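Nalgate Pocket Grip for phones and small cameras

By Danai Karagiannis

I started making the Pocket Grip because my own videos were wobbly. I'd film my sister's allotment, or a walk round Bremwood on market day, and when I got home every clip looked as if I'd been on a trampoline. I tried a couple of big powered gimbals and they did the job, but they lived in a drawer. Too heavy, too many buttons, always flat when I wanted them.

So the Nalgate is a handle. That's the whole idea! There's no motor in it and nothing to charge. You clamp your phone in the top, or screw on a small camera, and hold it low down with your elbow tucked in. The weight sits under the phone, and that takes the worst of the shake out while you're walking. It won't turn you into a film crew, and if you run for a bus with it I can promise you nothing, but for ordinary filming at walking pace I'm really pleased with it.

The clamp opens wide enough for the larger phones, even with a fairly chunky case on. I changed the pads in January after a few of you wrote to say the old ones pressed against the volume buttons (sorry about that, mine doesn't have buttons on that side and I'd never noticed). The new pads are shorter, and you can slide them along the jaw to wherever suits your phone. If you've got an older grip, send me a message with your order number and I'll post you a set. 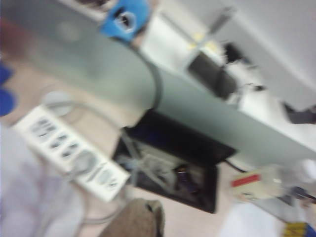
Close-up, with blue and yellow in the background.

On the bottom there's a standard tripod thread, the same as you'd find on most cameras, so you can put the whole thing on legs when your arm gets tired. There's also a cold shoe on the side of the clamp for a little microphone or light. I use mine with a clip-on Kakberg mic, mostly for talking over the top of things, and the two together still go in a coat pocket. The wrist strap comes off if you don't get on with it.

What you get
The grip, with clamp fitted
Wrist strap
Camera screw adaptor
Hex key for the clamp
Cloth bag with a drawstring

Weight: 200 g
Folded length: 12 cm
Colours: black or sand
Guarantee: 4 years on the handle and clamp, not on the strap or pads

A few things people ask me. Yes, it works with the phone upright or on its side, you just loosen the collar and turn it. No, there's no Bluetooth shutter in the bag, though any of the cheap ones will pair with your phone as usual. And please don't hang a full-size mirrorless camera off it with a long zoom on the front. I know somebody who did and the collar slowly drooped all through a wedding speech. Small cameras with a small lens are fine.

Orders go out from the workshop within 9 days, often sooner, and I'll email you when yours is in the post. If you'd like to try one before you buy, Karamanlidis in Bremwood keep both colours behind the counter and will let you clamp your own phone in and have a wander round the shop. Returns are fine as long as it comes back in its bag with the hex key.

Page updated April 5, 2022. The sand colour is back in stock.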